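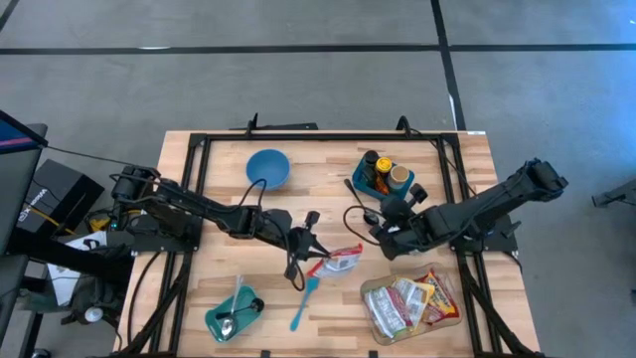
Feltitz two-arm bench frame with the wood top fitted, during a packet sorting run.

Feltitz Bench Frame, two-arm version
4 min read

The Feltitz is a tabletop work cell for two small arms, sold as a kit for home shops and shared workshops. It consists of a black aluminum extrusion frame around a butcher-block top, two arm mounting plates, a rear rail for a bracket or camera mast, and the hardware to put it together. Arms, grippers, cameras and the control computer are not included.

The design started at the Jamthorpe shared workshop in Dredville, where members wanted a fixed place to run two arms over the same surface without bolting anything to a shop bench. The frame carries the arm loads. The wood carries only the things being picked up, so it can be sanded, replaced or drilled without disturbing the alignment of the mounts.

Kit part number: 2586
Frame finish: black anodized
Top: butcher block, oiled, unvarnished
Arm mounts: two, opposite sides, adjustable along the rail
Corner joints: 90 degree, internal bracket plus outer plate
Hardware: 203 pieces, including spares
Tools needed: hex keys, a square, a torque driver

Assembly

Build the lower rectangle first, on a flat floor, with every corner finger-tight. Check both diagonals with a tape measure before torquing anything. An error left in at this stage will show up later as an offset between the two arms, and it is tedious to calibrate out.

Set the top into the frame after the corners are tight. Leave the supplied shims in place until the rear rail is on. The block moves a little with the seasons and needs its gap, so do not glue it to the extrusion.

Mount the arms last. Slide each plate to its working position, tighten the two inner screws, and move the arm by hand through its full range with the power off. If the forearms can touch at the middle of the table, set joint limits in software before the first powered move. With long forearms they will nearly always be able to touch. That overlap is useful for handing items from one side to the other, and it is the reason the mounts face each other.

Cable routing

Most stoppages reported to us come from cables. A wrist cable needs enough slack for full rotation, but a loop that drops to the tabletop will sweep light items off their marks. Tie it at the forearm and again at the base. Keep power and data runs outside the frame where you can, and mark any run that crosses a walkway.

Clearance and camera view

Allow open floor on all four sides. A wrist camera sees well past the edge of the top, and whatever stands out there ends up in the recording: chairs, carts, people walking by. For teleoperation this hardly matters. For training a policy it can, and some owners hang a plain curtain on the far side. The dark rail does help here — it gives a clean edge between work surface and floor that simple segmentation can find. 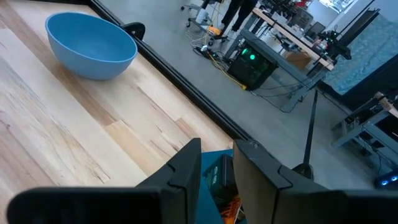

Work surface and test items

The bare wood has enough grip for bowls, trays and utensils. For shiny packaging we suggest laying a matte mat over part of the top. Film wrap reflects ceiling lights, and the highlights shift each time an item is turned, which confuses depth cameras more than it does color ones. Ordinary groceries make good test pieces for this. They are cheap, they come in odd shapes, and a crinkled wrapper gives a gripper more trouble than any printed test block.

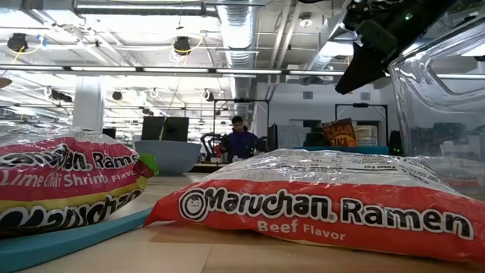 Start with one item type and one fixed drop point. Add a second type when the first run is repeatable, then vary the starting position. Clear containers should come late in the sequence — their walls are hard to locate from a side view, and fingers tend to strike the rim on the way in.

Recheck the mounting screws after the first 90 hours of running, and again whenever an arm has been removed. Replacement corner plates are sold in packs of 4.

Comments

Ohemaa Sarpong: Built mine in September. The diagonal check is worth doing twice. I was out slightly on the first pass and only caught it after the top was in, so everything had to come apart again.

Baxter: Does the rear rail take a second bracket, or only the one?

Ohemaa Sarpong: It takes two if you slide the nuts in before closing the end. I forgot and had to use drop-in nuts, which work fine.

Baxter: Thanks. Ordering the drop-in ones.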